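Handgreifer oder Fernsteuerung zum Vormachen? Erfahrungen gesucht
Lesezeit: 4 Minuten

karaki_f
Moin, ich sitze seit ein paar Wochen an einer Aufgabe für unseren Tischarm (Trestik, sechs Achsen, Parallelgreifer): Spülschwamm aus dem Drahtkorb nehmen, ablegen, wieder zurückstellen. Beibringen wollen wir ihm das durch Vormachen. Bisher haben wir teleoperiert, also mit einem kleinen Führungsarm, dem der große nachfährt. Das geht, ist aber zäh. Für 57 Durchläufe haben wir fast den ganzen Tag gebraucht, und bei vielen davon zögert der Bediener vor dem Griff, weil er den Korb schlecht sieht. Das Zögern lernt das Modell dann mit.

Jetzt probieren wir es mit einem Handgreifer mit Kamera. Die Backen sind dieselben wie am Arm.
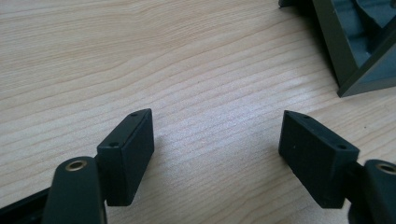 Foto: Fares Karaki

Gestartet wird bei uns immer mit offenen Backen über freier Tischfläche, dann erst geht es zum Gegenstand. Frage an euch: Bleibt ihr bei einer Methode oder mischt ihr die Daten?

drahtesel77
Wir mischen nicht mehr. Mit der Hand bewegt man sich schneller, als der Arm kann, und man dreht das Handgelenk in Stellungen, die der Arm nicht erreicht. Wir haben einen ganzen Satz Aufnahmen weggeworfen, weil ein großer Teil außerhalb des Arbeitsraums lag. Bei Teleoperation kann das nicht passieren, der Arm fährt die Bahn ja selbst.

Mona_L
Das lässt sich prüfen, bevor man trainiert. Bahn in die Simulation, inverse Kinematik drüber, alles aussortieren, was nicht lösbar ist oder zu schnell. Bei uns fällt seitdem nur noch wenig raus. Die Leute, die aufnehmen, bekommen das Ergebnis gleich angezeigt und gewöhnen sich die komischen Griffe ab.

drahtesel77
Prüfen ja, aber dann hast du trotzdem keine Kraftinformation. Beim Schwamm merkt der Mensch über die Hand, wann er genug drückt. Der Arm kennt nur die Öffnungsweite.

Mona_L
Führungsarm ohne Kraftrückmeldung hat das Problem genauso. Und einen Schwamm kann man ruhig etwas zu fest drücken.

karaki_f
Kraft ist bei uns nicht das Problem. Eher das Herausziehen: Wenn man schräg zieht, kommt der Korb mit. Mit dem Handgreifer korrigiert man das aus dem Gefühl, und genau diese Korrekturen hätte ich gern in den Daten. Der Arm muss danach sehen können, dass der Korb sich bewegt.

werkbank_sued
Wie nah geht ihr denn ran? Bei Drahtkörben hatte ich immer Ärger mit den dünnen Stäben, vor allem bei grauem Draht und hellem Tisch mit Lichtreflex. Bitte mal die Sicht beim Anfahren zeigen.

karaki_f
Gern. Der Schwamm steht hochkant im Korb, grüne Seite zur Kamera.
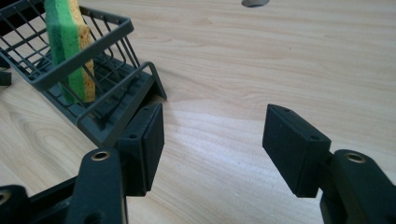 werkbank_sued
Fährst du den Korb bei jeder Vorführung von derselben Seite an?

karaki_f
Von wechselnden Seiten, der Korb wird nach jedem Durchlauf von Hand versetzt und etwas gedreht.

werkbank_sued
Gut. Dann würde ich noch die Höhe variieren. Wir hatten in der alten Halle in Broltska alles auf demselben Tisch aufgenommen, und beim Umzug auf einen etwas niedrigeren ging erst mal gar nichts. Den hellen Streifen auf dem Holz würde ich auch im Auge behalten. Feste Belichtung einstellen, falls die Kamera das zulässt, sonst regelt sie nach, sobald die schwarzen Backen mehr oder weniger vom Bild einnehmen.

drahtesel77
Nochmal zur Menge: Wie viele Vorführungen plant ihr insgesamt?

karaki_f
Mit dem Handgreifer haben wir bis jetzt 177, dazu die 57 teleoperierten. Ziel bis Juni ist ungefähr das Doppelte. Zwei Leute nehmen auf, einer davon ist Linkshänder. Das sieht man in den Bahnen deutlich.

Mona_L
Linkshänder drinlassen. Wenn du nur die Hälfte der Strategien hast, bleibt der Arm hängen, sobald der Korb ungünstig steht.

drahtesel77
Sehe ich anders. Zwei Strategien für dieselbe Lage, und einfache Modelle mitteln dazwischen. Dann greift er neben den Schwamm in den Draht. Kommt aufs Verfahren an, aber ich würde erst mit einer Person trainieren und den Rest später dazunehmen.

Mona_L
Wer heute noch ein Verfahren nimmt, das mittelt, hat andere Sorgen.

karaki_f
Ich trainiere beides und vergleiche. Auswertung stelle ich hier rein, wenn der Arm wieder frei ist. Die teleoperierten Daten nehme ich vorerst nur zum Testen, damit ich sehe, ob die Geschwindigkeit passt.

tobi_achse4
Kurze Zwischenfrage, wie synchronisiert ihr Kamera und Öffnungsweite? Bei mir laufen die nach einer Weile auseinander.

karaki_f
Zeitstempel beide vom selben Rechner, und am Anfang jeder Aufnahme zweimal kurz auf und zu. Daran richte ich nachher aus.

tobi_achse4
Danke, probiere ich heute Abend.

2 Personen gefällt dieser Beitrag · 6 Mal geteilt
Kontakt · Impressum · Nach oben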